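Section 4. Setting Up and Caring for a Test Tube Rack

4.1 Scope

This section applies to the wooden racks supplied with the Rovholm Classroom Chemistry Set and to replacement racks ordered through Drondesholm. It covers placement, labeling, loading, drying and storage. Glassware is treated in Section 5, and heating in Section 7.

Users of the older Steiner rack should note that its holes are narrower. Tubes from the current set must not be forced into it.

4.2 Before First Use

1. Remove the rack from its paper sleeve and wipe all surfaces with a dry cloth.

2. Run a fingertip along the edges of each hole. Rough spots may be smoothed with the sanding card found in the lid pocket.

3. Leave the rack unwrapped at room temperature for 9 hours. Wood that has traveled in a cold vehicle may shift slightly as it warms, and a tube that fits tightly on delivery will often fit correctly the next morning.

4. Insert one empty tube in each hole in turn. The tube should slide in under its own weight and stand upright. If it leans, check that the lower shelf is fully seated in its grooves.

Note: The lower shelf is held by friction only. Do not glue it. It must come out for cleaning.

4.3 Placing the Rack

1. Choose a level surface at a comfortable working height. A light-colored tabletop is preferred -- small spills and glass chips show more clearly against it.

2. Set the rack with its long side facing the user, at least 22 centimeters from the front edge of the table.

3. Keep the rack clear of windows that receive direct sun. Several of the indicator solutions in the set fade within one afternoon.

4. Place stoppers and droppers in the tray provided. They should not be stored in unused holes.

CAUTION: Do not place the rack on a cloth, a stack of paper or a folded towel. The feet are narrow and the rack will tip. 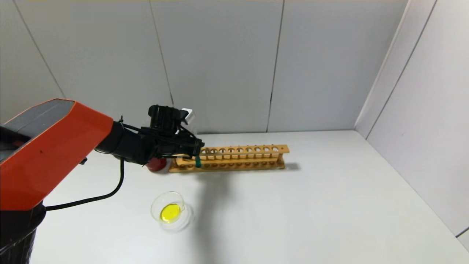
4.4 Order of Loading

Tubes are loaded from left to right, beginning with the reference sample. The worksheets in the Pirkus workbook assume this order throughout, and results recorded in any other order will not match the answer tables.

Định Phùng wrote to us that left-handed students in the July course found this awkward, as they had to reach across the filled tubes to add the last ones, and asked whether the order could be reversed. It may be, provided that the whole class does the same and the worksheet is marked "R to L" at the top before any tube is filled. The next printing of the workbook will carry a box for this purpose.

1. Label each tube before filling it. Write on the white patch in pencil; ink will run if a drop of alcohol touches it.

2. Fill tubes to no more than one third of their height.

3. Return each tube to its hole before picking up the next.

4. When all tubes are in place, compare the labels with the worksheet and initial the sheet.

CAUTION: Never lift a loaded rack by its top shelf. Use both hands, one under each end.

4.5 Cleaning and Drying

1. Remove all tubes and slide out the lower shelf.

2. Wipe the wood with a damp cloth and a little dish soap. The rack must not be soaked or put in a dishwasher.

3. Water used for wiping should not be hotter than 40 degrees Celsius.

4. Stand both parts on end for 45 minutes, or longer in humid weather. Do not use a heater or hair dryer.

Stains from iodine or potassium permanganate are permanent but do not affect use. Light sanding will reduce them. Racks that have absorbed oil or a strong acid should be withdrawn and replaced.

4.6 Storage

Store the rack upright, empty and uncovered on a dry shelf. Nothing should be stacked on top of it. If the set will be out of use over the summer, remove the lower shelf and lay it flat beside the rack -- it is less likely to bind in its grooves when classes resume.

Replacement shelves are listed in Appendix B. Please quote the number stamped on the underside of the old shelf when ordering.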